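Why I Stopped Buying Chargers by the Number on the Box

Last winter I bought a power bank from Vokel because the box said it has fast charging, and because the price was good. I used it for two weeks before I understood that my phone did not charge fast from it at all. The power bank speaks one fast charging standard and my phone speaks another one, so they agree on the slowest speed that both can understand. Both products are good. Together they are slow, and the box does not mention this.

I think this is a problem of the whole accessory market and it is not only Vokel. The seller prints the highest number he can find. If the charger has two ports, he adds the ports together. If it gives the high power only on one port, and only when the other one is empty, you will find this in the small leaflet, on page 8, in gray letters. I have now a drawer with such leaflets.

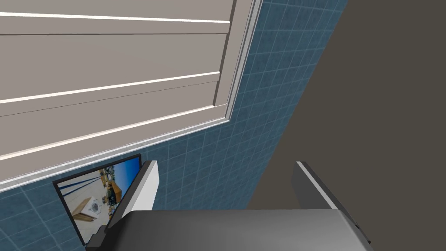 Santeri Väisänen wrote to me that I am unfair to the sellers, and that a buyer who spends ten minutes with the manual of his own phone will never make this mistake. The information is public, he says, and the box cannot list every phone in the world.

I agree with the second part. A box cannot list every phone. But it can print the name of the standard, and it can print the power of each port when all the ports are in use. This is one line of text. Cidero does it on the back of their wall charger, and I bought my present one mostly for that reason. It is heavier than I wanted and the plug covers half of the next socket - but I knew what I was paying for.

The manual of the phone is a different matter. My mother has a phone too. She will not read about voltage levels before she buys a cable, and I don't think we should ask it from her. When she buys bread, she does not need to know the temperature of the oven.

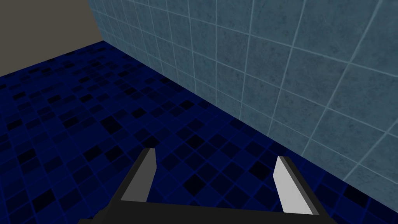
Gripper and tiled floor, computer rendering.

Then there are the cables. Many people do not know that the cable can also limit the speed, and I did not know it either until Kauko Ojala lent me his. With the same charger and the same phone, the time to a full battery became clearly shorter. My old cable had no marking on it, so I could not have guessed. I would like to see the maximum power printed on the plug of every cable, in letters that a person over fifty can read.

Until this happens, I look first for the power of each port, and if the shop page gives only a total, I close the page. I have closed many pages this February.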